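We use cookies to remember your settings and to see which pages people read. Accept all | Manage choices

Review: Jestport two-finger gripper and bench starter bundle

By Etenesh Gashaw

Jestport sells this bundle to small workshops and college labs that already have a robot arm and need something on the end of it. You get the gripper, a wrist flange, a cable, a power supply and a year of software updates. The price is 1,490 before VAT. We bought ours in October out of a total equipment budget of 2,000, and the rest of this review is mostly about how that money went, as the product page doesn't help much with planning.

Our work is durability and handling tests on small furniture. Olatunji, a maker of bedside cabinets and desk units, wanted drawers opened and closed by machine with a record kept of how the runners behave. Until now Yakubu Nwachukwu has done the opening by hand with a spring gauge, and he had other things to do.

What you pay for

The gripper itself is well made. The fingers are narrow and come together squarely, and after two months there is no play in them that I can feel. Opening and closing speed can be set separately, and the force setting has 8 steps. We use the lower half for drawers. The top steps are more than you want near a finished surface.

The flange bolted up to our arm without an adapter. Check this before ordering. Cloststead, who supplied our arm, sent a drawing of the bolt pattern the same afternoon we asked, and Jestport confirmed it by email. If you do need an adapter plate, Jestport charges 155 for one, and it is not mentioned until the last page of the order form.

The cable is long enough to reach a second table with plenty of slack, so the power supply and laptop can stay away from the work. I would still budget for cable clips. None are supplied, and the cable has to be led away from the wrist somehow. Rosário Loureiro spent most of a morning working out a route that let the wrist turn fully.

Setting up

Allow a full day. The software installed first time on Windows. The manual is short and assumes you know your arm's own controller, which is reasonable. The section on teaching a grip position is poor, and we got further by trial and error. 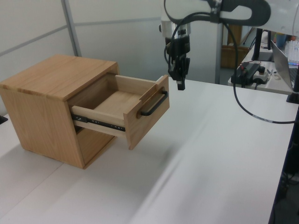
Oak cabinet with the drawer run out on its slide and the Jestport gripper at rest, fingers closed.

Bar handles are the easiest case. The fingers go either side of the bar, close, and the arm draws back in a straight line. Cup handles are slower to set up and round knobs need the rubber finger covers, sold separately. Morenike Mohammed tried the gripper on a recessed finger pull and gave up, and I don't think any two-finger gripper of this shape would do it.

The position of the cabinet matters more than I expected. A small unit slides on a smooth tabletop when the drawer reaches the end of its travel, and then every taught position is out. We now clamp or tape the base for each run. A simple fixture would be better and is on the list for next year, so put one in your first budget if you can.

What we would plan differently

We spent too little on the bench and too much on spares. Two sets of spare fingers are still in their bags. A second table would have been a better early purchase, as would a proper stand for the screen. We had these from elsewhere in the building, but a workshop starting from nothing would need to find the money.

We also looked at the Histent H-series before buying. It has a wider opening and a better manual, and the quote came in over our whole budget before delivery. If your products are larger than bedside units it may be worth the extra. For handles and light parts the Jestport does the job.

Support has been fair. Aminu Onyeka raised a fault with the software losing its settings after a restart, and an update fixed it within the month. Telephone support is mornings only.

Good points: solid build, fine control at low force, long cable, flange included.

Bad points: thin manual, no cable clips, adapter plate priced separately, finger covers extra.

Would we buy it again? Yes, at this price – but with one set of spare fingers and the money saved put towards a fixture.

Related reviews
Cloststead bench arm: one year on
Clamps and fixtures for light test work
Histent H-series gripper: first look
Spring gauges for drawer testing

Contact us | Privacy | Copyright, all rights reserved | Back to top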